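## Laundry room: dryer care and the new booking sheet

The June changeover of the laundry room at Cairns House is complete. Residents on the upper floors should note that the drying cycle is now booked separately from the wash, in slots of 45 minutes, on the sheet inside the door. Unclaimed slots lapse after ten minutes.

Rhona Dow has gone through the fault log for the period from January. Most entries concern long drying times, and most of those were closed by cleaning the filter. The filter is to be cleared after every load, by hand or with the soft brush on the hook. Do not rinse it under the tap and put it back damp.

The vent strip on the bottom lip of the door opening needs attention too. Lint packs into the slots and the airflow drops well before the machine reports a fault. Run the narrow vacuum nozzle along the full length of the strip once a week. Wipe the lip with a dry cloth afterwards. 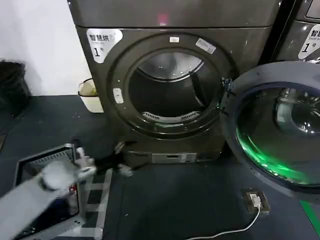 *Dryer 1 with the door open. The slotted vent strip runs along the bottom lip of the drum opening.*

Other points:

- Check the drum before loading. Socks lodge behind the paddles.
- Fill the drum to two thirds at most. Duvets go to the launderette on Peston Road.
- Don't lean on the open door or hang bags from it. A replacement hinge was quoted at £300 by Zaston, fitting extra.
- Close the door by pressing on the latch side until it clicks.
- Leave the labels in place. The engineer uses them.

The cover near the floor is not to be opened by residents. Ruairi Baird holds the key to the tool cupboard and will deal with anything behind it. If a cycle stops early, note the time and programme in the log, switch off at the wall, and ring him on extension 411.

Jean Rankin has asked that sheets be shaken out between washer and dryer. Twisted sheets dry on the outside and stay wet in the middle, and the sensor then ends the cycle too soon.

Copy for the next issue to Sepehr Nikzad, flat 12, on paper please.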